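Kos: a small set about folding and laying out clothes on beds
README

Hello, and thank you for opening this before opening everything else. Kos is a collection of pictures and short notes about clothes being spread out, smoothed and folded on top of a made bed, the way a great many of us do it at home. I wrote most of this page in October, at the kitchen table, with a good deal of help from Danica Todorova, who knows far more about fabrics than I ever will and who has been patient with me about the difference between a rib and a cable.

What is in it

There are 90 garments in the set. 70 of them are tops of one kind or another (T-shirts, sweaters, knit tops, a few blouses) and the other 20 are pants and skirts. We leaned toward tops on purpose. Sleeves are where most of the interest is, and also where most people disagree. Rok Perić crosses them behind the back, Danica brings them straight down along the sides, and I was raised to tuck them in so that you never see them at all. All three ways are in the set, and the notes say which one was used.

Every garment has its own folder, and inside you will find the pictures and a plain text file called notes. The notes give the kind of garment, the main color, the knit or weave if we could name it, the finish at the hem and cuffs, and what it was lying on. If a line is blank, it means we didn't know, so please don't read anything into it!

About the beds

We were asked early on why we didn't simply use a table. Well, my own ironing board has been holding up a fern for years, and I don't think I am alone in that. Beds are soft, they are wide, and they come with blankets that have a texture of their own. A smooth cotton cover lets a shirt slide around when you tug at one corner. A plush blanket with thick ribs holds on to the knit a little, and you end up lifting the hem instead of pulling it. Fringes and pom-pom trims also like to get in on things, and we let them. No one was asked to change their bedding or to buy anything new.

About the words we use

"Front" and "back" are the wearer's, even when the garment is lying face down. "Left sleeve" and "right sleeve" are as they look to the person standing over the bed, and yes, I know that is not consistent with the line before it. We argued over it for most of an afternoon and this is what stuck. "Flat" means spread out to be folded. It does not mean free of wrinkles, and you will find plenty of soft rumples under that word.

"Lettuce edge" is the wavy, curling finish you see on the hems and cuffs of light knits. It gets its own entry because it behaves so differently from a straight hem. You can't line it up neatly with anything, and if you press it down with your palm it springs right back. Our advice, for what it's worth, is to fold by the side seams and let the ruffle do as it likes. Ljubica Vidmar folds hers in thirds lengthwise and then in half, with the ruffle on the inside, and her drawer is the tidiest one I have ever been shown.

Things we know are wrong

Dusty rose and salmon were used by different people for what is very likely the same pink. Emil Reisinger has started to clean this up in the color list but has only gotten as far as the blues.

Some garments run past the edge of the picture, most often a sleeve or a collar. The notes go by what can be seen, so a collar that isn't fully visible is marked "partial" and its style is left blank.

There are 2 folders with the same gray cardigan in them. I thought I had taken one out. Walter Escobar tells me I took out something else, and we are still looking for what it was.

Using it

Please use Kos for teaching, for study, or for settling arguments at home. If you publish something with it, a mention of the name is plenty. Corrections are very welcome, especially from people who sew or knit, and the easiest way to send one is to put the folder name first and then tell us what we got wrong. Short messages are fine, long ones are better.

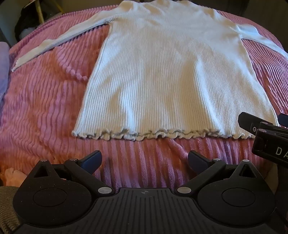
Messages go to Danica first, and she passes the ones on sleeves along to me. If you write in about a ruffled hem, do tell us how you fold yours, as we would like to add a fourth way to the notes.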